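Wandgate hand-held gripper pair

Planning a folding or laundry project for next year's budget? Start with the hands! The Wandgate comes as a set of 2, left and right, so one person can work both sides of a cloth. 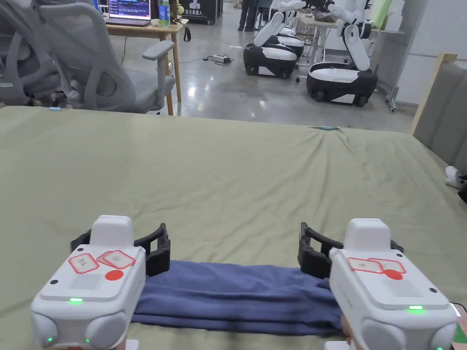
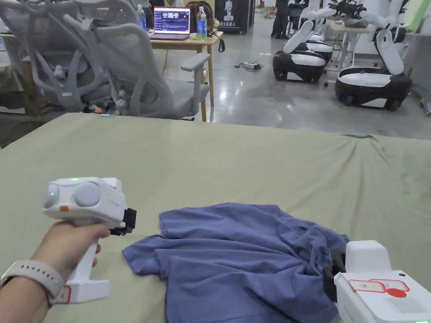

Wandgate pair on fabric, green covering underneath.

Price per pair: £474
Spare jaws: on request
Lead time: longer in September - order early

Kausar Qureshi at our Clomstead shop is happy to talk through numbers, and loves a tricky one. Orders over £400 go carriage free.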